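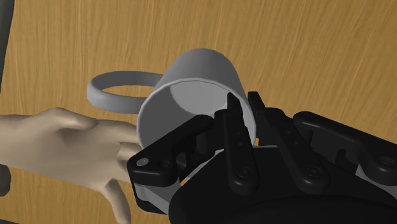
A white mug tipped over on a wooden table

Insurance talk > Car > Parking damage and the no-claims discount

urmas_s
Hello all. I have a policy with Brarum, third year now, never a claim. In July somebody scratched my rear door in the parking lot of the Clernitz shopping center and left no note. The repair shop wants 345 for it. My deductible is 100. If I claim, I get 245, but I am afraid the discount will go down at renewal. Has anyone done this calculation?
Urmas Stankevičius

dlill
I did it last year with the same insurer. My discount went from 40 percent to a lower step and I needed more than two years to get back. For a small scratch I would pay myself.

Tamošiūnaitė
I don't agree with dlill. It depends if you have the discount protection. With protection, one claim in 12 months does not change the step. Look at the second page of the policy, there is a small table.

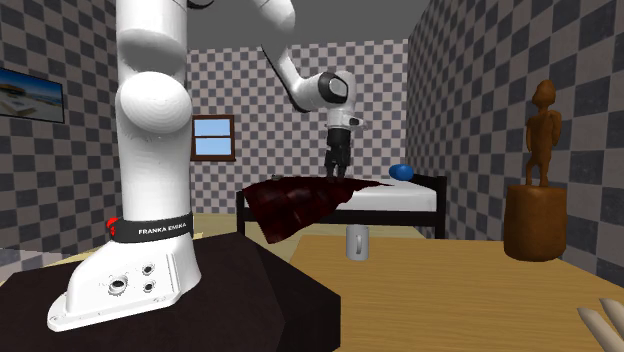
Does a claim count against me if the other driver is never found?
Usually it is treated as your own claim, so the discount can drop unless it is protected. Ask the insurer to confirm this in writing before you send the form.

dlill
The protection keeps the step, this is true. But the base price can still go up, and then you have the same discount from a bigger number. This happened to my brother.

Tamošiūnaitė
The base price went up for everybody that year, also for people without claims. You can't say it was the claim.

dlill
Maybe. They never explained it to him.

urmas_s
I found the table. I have no protection, I refused it when I bought the policy. I also asked for a price from Arkitz and their form wants to know about all damage, even if I did not claim it. Must I write the scratch there?

Tamošiūnaitė
If the form asks for it, write it. A wrong answer can cost you much more later, when you have a real accident.

dlill
Here we agree. Write it, and write also that you paid for it yourself.

urmas_s
Thank you both. I will pay the shop and keep the receipt.
Deividas Lill, is it you from the old forum?

dlill
Yes, the same one.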